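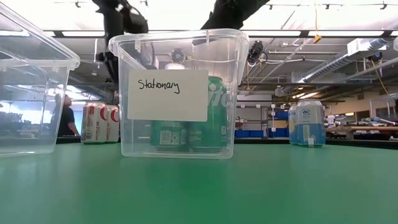 Clear bin with the "Stationary" card, two green cans inside.

We use cookies to remember your login and your language. By continuing to use the support pages you accept this. Accept / Settings

Ticket 2826
Product: Mallach integrated amplifier with optical input, firmware 1041
Opened by: Gerardo Guerra
Opened: 30/12/2019
Subject: Left channel missing after standby, optical input only
Status: Closed

Gerardo Guerra wrote:
Good morning. I have the Mallach amplifier since June and until the last update I was very satisfied with it. Now I have the following problem. In the evening I put the amplifier in standby with the remote control. The next day I wake it with the same remote and the sound comes only from the right speaker. The television is connected by the optical cable. If I change to the input of the CD player (analogue, Donati) both speakers play normally. If I go back to optical, the left is still silent.

What I have tried already:
- changed the speaker cables left and right. The silence stays on the left output, so it is not the speaker.
- another optical cable, a short one, new from the packet.
- balance control is in the centre, I checked in the menu and also on the display.
- switched off at the rear switch, waited, switched on. After this both channels work until the next standby.

So the last point helps, but the rear switch is behind the cabinet and I must move the cabinet every day. My neighbour downstairs already asked me what I am doing.

Serena Piras (support) wrote:
Hello Gerardo, thank you for the clear list. Could you tell us which sound format is chosen in the television menu, and if "Auto wake" is on or off in the amplifier? Please also try one short standby of a few minutes, and write if the fault comes or not.

Gerardo Guerra wrote:
The television was on "Automatic". I have put it to PCM now. Auto wake is on. I made the short standby two times, five minutes each, and both times the sound was good. After the whole night the left channel was missing again, with PCM too. I also noticed that the display shows the input correctly and the volume, there is no error message.

One more thing, maybe it is important. Between the television and the amplifier there is a small Coko switch box, for the television and the game console of my son. I did not write it before because it worked with the old firmware without any problem.

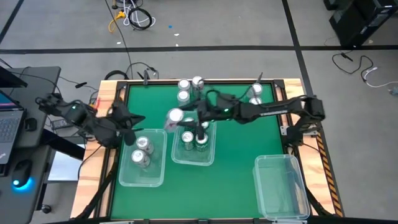

Yesterday evening I took the Coko box away and connected the television directly. This morning both channels were there. I will leave it like this for two more nights, to be certain, and then I put the box back and look if the fault returns.

Serena Piras (support) wrote:
That is a very good test, please continue. I have passed the ticket to Hamish Maihi, who looks after the input board.

Hamish Maihi (engineering) wrote:
Hi Gerardo. With 1041 the optical receiver goes into a deeper sleep after a long standby, and on waking it waits 800 milliseconds for a stable signal. If the signal drops and comes back inside that window, the receiver can lock with one channel muted. I got the same fault here with a switch box from Plirwood, so it isn't only the Coko. Please set Auto wake to off and Standby mode to "Normal" (it is under System, second page), and put your box back.

Gerardo Guerra wrote:
I have done it. Direct connection: no fault on any night. Box connected again with the old settings: left channel missing on the first morning. Box connected with your settings: four mornings, always both channels. The amplifier is a little warmer on the top in standby now - is this normal?

Hamish Maihi (engineering) wrote:
Yes, that's normal, the input board stays powered in this mode. The longer wait time will go in the next firmware and after that you can go back to "Eco" if you want.

Gerardo Guerra wrote:
Thank you both. For me the ticket can be closed. Please send me a message when the firmware is ready.

Closed by Serena Piras. Customer added to the firmware notice list.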